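From: Filipa Paiva
To: Nundard Choir list
Date: 11/05/2019
Subject: Re: Spare copies and the summer concert

Paweena Wongsuwan wrote:
> Does anyone still have the alto parts for the Nilsuwan
> songs? I can only find 5 and we'll need more by June.

Dear Paweena and all,

I've got 6 more in my piano stool, so please stop worrying – they're a bit dog-eared but every page is there. I'll bring them along to Pimden with the biscuits.

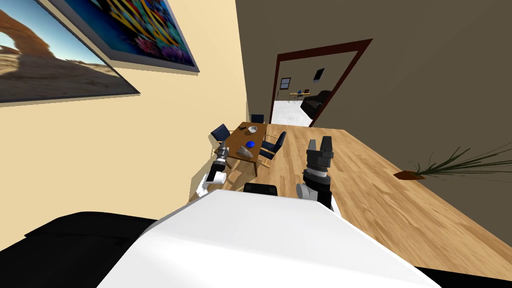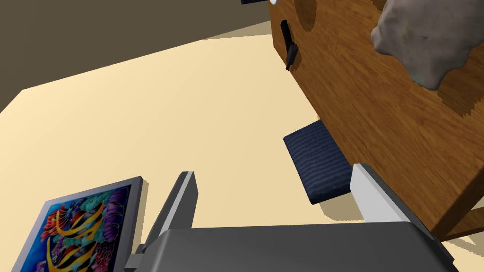

Choir Newsletter, Issue 40, page 6

Patricio would love a few lines for the next issue, so if you have any memories of the March concert, do send them to him, however short. Thongchai has already written a lovely piece on learning to breathe properly at last!

Altos, could we try the second verse a little slower next time? I do get in such a muddle there.

Much love to everyone,
Filipa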